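Hirkier countertop water filter, four months in
Reviewed by Nusrat Abbasi

We bought the Hirkier when we moved to Birnville, where the tap water is safe but tastes of chlorine and leaves scale in the kettle. It cost $68 with one cartridge in the box. Replacements have to be ordered online.

Setup took a few minutes. The diverter threads onto the faucet, and the hose is long enough to reach the far side of the sink. Ours dripped at the collar until I added a second washer.

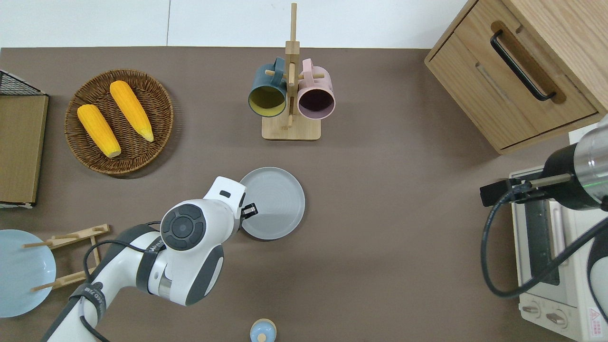 The chlorine taste was gone after the first flush. Scale is another matter. I still descale the kettle every couple of weeks, same as before. The flow is slow, so filling a stockpot for pasta takes patience, and I usually use plain tap water for that.

The cartridge is rated for 3000 liters. There is no indicator, so I wrote the start date on the housing with a marker.

I would buy it again for drinking water and coffee. If hard water is your main complaint, look at a softener. The lever is stiff, and my mother needs both hands to turn it.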